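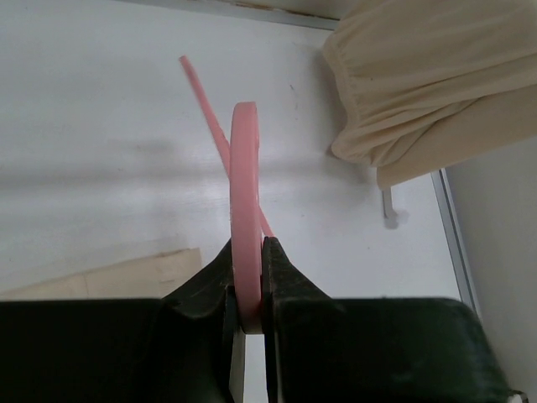

Keeping diesel and engine oil where they belong: tips for small boats

Most of the oil that gets into a harbour from small boats arrives a cupful at a time, from an overfilled tank, a weeping filter or a bilge pump switched on without a look first. The tips below were put together by Cyrill Gruber for people who keep a boat at Comelton, and they will do for any small inboard diesel.

Filling up

Work out how much the tank will take before you start. If it holds 200 litres and the gauge says half, don't set off as if you had room for 150. Gauges on older boats are poor, and a dipstick marked on the side is better.

Fill slowly for the last 20 litres and listen. The note changes as the fuel comes up the filler pipe.

Hold an absorbent pad under the tank vent while someone else fills. On Skudero, our own boat, the vent is on the port quarter and will spit well before the filler shows anything.

Leave some space at the top. Fuel expands as it warms up, and a tank brimmed on a cold morning in April can be dripping from the vent by the middle of the afternoon.

Under the engine

Put a clean pad in the drip tray and write the date on the corner in pencil. When you change it you will know how long the drip took to make that mark.

Wipe the engine down before you go looking for a leak. Run it for a few minutes and then go round with a dry piece of kitchen paper, touching each joint in turn. Start at the top, as oil runs down and the lowest wet spot is seldom the source.

Check the fuel filter bowl and its drain tap, the rocker cover gasket, and the banjo unions on the return line. Copper washers should be replaced when a union is undone. They cost pennies and the old ones rarely seal a second time.

Clothes and cloths
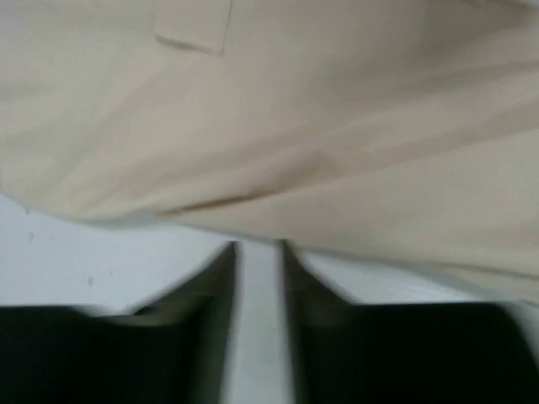 Diesel in clothing should be dealt with before it goes anywhere near a washing machine. Hang the garment outdoors, well away from anything that could set it alight, until the smell has mostly gone. Lay it flat afterwards and look at it in daylight from both sides, lifting any flaps. A pale fabric such as the beige one in the photo will show an oily patch easily enough, but the soft folds can be mistaken for one, so smooth them out first. Rub washing-up liquid into the mark with your fingers, leave it for a quarter of an hour and rinse in a bucket. Repeat if need be.

Don't tumble dry anything that still smells of fuel. Air dry it and wash it again.

Old cotton sheets make the best engine rags. Tear them to size and throw out anything with a zip or a press stud, which will scratch varnish.

Rags that have had linseed or teak oil on them can heat up by themselves if left in a heap. Spread them out flat outside to dry, or put them in a metal tin of water with a lid on.

Bits and pieces in the locker

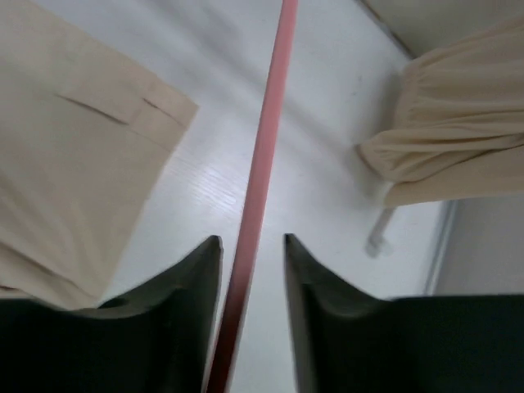
Thin pink rod, paler at the top and redder lower down.

Keep pads, gloves, a roll of bin bags and a shallow tray together in one locker, and nothing else in it. Toàn Doãn keeps his in an old bread bin on Magalhães, with the lid taped so the pads stay dry.

A turkey baster will take oily water out of corners that a pump can't reach. Mark it clearly so it never goes back to the galley.

For an oil change through the dipstick tube, warm the engine first and use a hand pump with a tube that goes right to the bottom of the sump. Put the container in a washing-up bowl before you begin - they do tip over.

The bilge

Turn off the automatic switch on the bilge pump before you work on the fuel system, and tie something to the ignition key to remind you to turn it back on.

If there is a sheen on the bilge water, lay pads on top and leave them overnight. The sort sold for oil only will take up the oil and leave the water behind. Pump out when the sheen has gone.

Never squirt washing-up liquid on a spill in the water. It breaks up the film so that it looks better, but the oil is still there and can no longer be lifted off. Lay pads on it and tell the harbour office. At Comelton they are on extension 44, or extension 46 after six in the evening.

Getting rid of it

Used oil goes in a sealed container to the oil bank. Don't mix it with coolant, petrol or thinners, or they may refuse the lot. At Ullimness the oil bank is behind the slipway. Ask there about used pads and filters too, and let filters drain upside down overnight before you bag them.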